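6 June 2018, Prelevau room, dishes table

Changed the paper on the table today. The old sheet from Drotier was curling at the corners, so I cut a new one, 2 m long. The pink set stays in the middle as before, with the bowl on the wide plate.
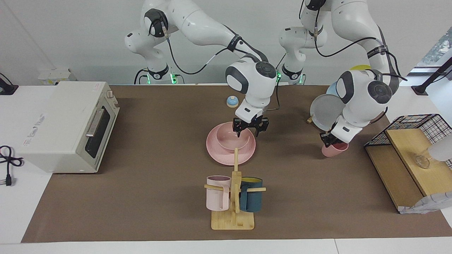
The round plates go in the wooden rack, on edge. I would like to keep one order for them until July, so please do not mix.

For the mug tree I am still not sure about the best place. Near the edge it is easy to knock - Bramwell lost a handle this way. I prefer to hang the teal mug and the pink one side by side. 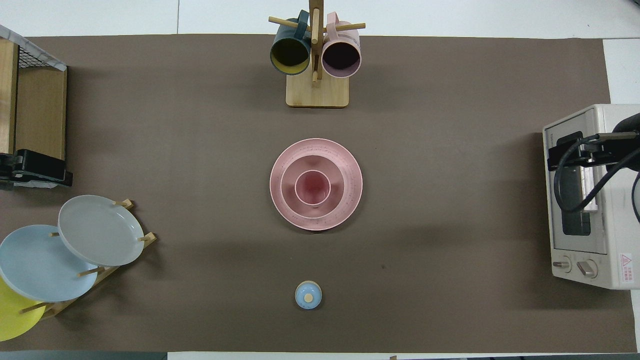
Storage is the next question. The box from Girklow is 300 mm deep, almost enough for everything. The pink pieces take little space when the cup stands in the bowl and the bowl on the plate, so they can go in first. To check: felt between plates.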